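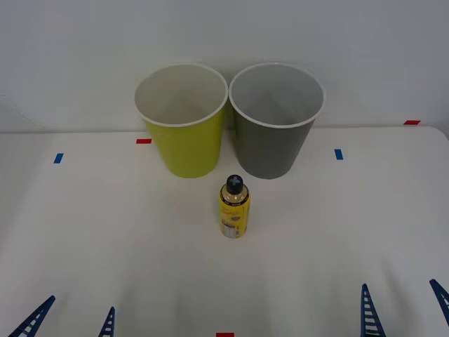

How many times do I need to show the robot a task before it can try on its own?

Plan on 57 good demonstrations for a short tabletop task with two arms. Fewer can work for a single pick, but two arms have more ways to get in each other's way, and the extra runs pay off fast.

Section 2: Recording by remote control

This is the fun part! You hold the two Lolora hand controllers, the arms copy you, and every move is saved as you go. Give yourself ten minutes of free play first – most people get a feel for the grippers sooner than they expect.

Before you start

Lay out only the objects the task calls for. Two cups and a spray can make a great first set, with the can in front and the cups side by side behind it. Use small strips of colored tape as position markers, so you can put things back after each run. Red and blue both show up nicely on a white table.

Recording a run

1. Turn on both arms and wait for the steady green light on each base.

2. Pick up the controllers and squeeze both triggers once. The arms are now following you.

3. Bring the grippers to the front edge of the table, open and spread well apart. Every run starts from this pose.

4. Press Record in the Cekero window. You'll hear a short beep.

5. Do the task at an easy pace. Slow and smooth beats quick and jerky, and small pauses are fine.

6. Go back to the start pose and press Stop.

7. Press Keep or Toss. Be picky here!

8. Reset the objects and go again from step 3.

Note: Shift the objects a little between runs, up to 2 inches from their markers. Firdevs Sarıgül on our training team likes to swap the cups every few runs too, and her sets have been some of the best we've trained on.

Note: A small fumble that you recover from is worth keeping. The robot learns the recovery along with everything else.

Caution: Keep your free hand and anyone else's off the table while the arms are following you. Let go of both triggers before you reach in to reset.

Caution: Use an empty can for practice. The grippers can squeeze hard enough to dent a thin one.

When you reach your last run, choose File, then Save Set, and go on to Section 3 to check the recordings.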